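Rapport d'avancement, deuxième période
Projet Clanside : entretien et remise en état des espaces partagés
À l'attention de la fondation Damgaard

La période écoulée a porté sur l'étage ouvert du bâtiment de Nunmont et sur la salle vitrée attenante. Les travaux de nettoyage ont commencé en mai, après la livraison du matériel par Fitton. Nous avons reçu 50 chiffons en microfibre et 2 chariots. Les produits vitres sont arrivés plus tard que prévu, ce qui a décalé le traitement des cloisons.

Le dépoussiérage des suspensions et des tubes fluorescents est inscrit au programme de la période suivante. Il demande une nacelle, dont la location n'était pas comprise dans le budget initial. Un devis est joint en annexe.

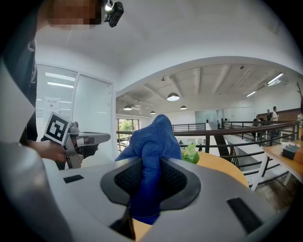 Pour les chiffons, la consigne est maintenant la même à tous les postes : lavage à 50 degrés, sans adoucissant, séchage à plat. Les plateaux en bois clair sont essuyés avec un chiffon à peine humide. Les stores horizontaux de la salle vitrée se font à sec, lame par lame, le matin avant 9 heures.

Reste à faire : les garde-corps de la mezzanine et le dessous des poutres en béton. Nous demandons un délai supplémentaire de 6 semaines pour ces deux postes. Le montant de la subvention reste inchangé, hors nacelle.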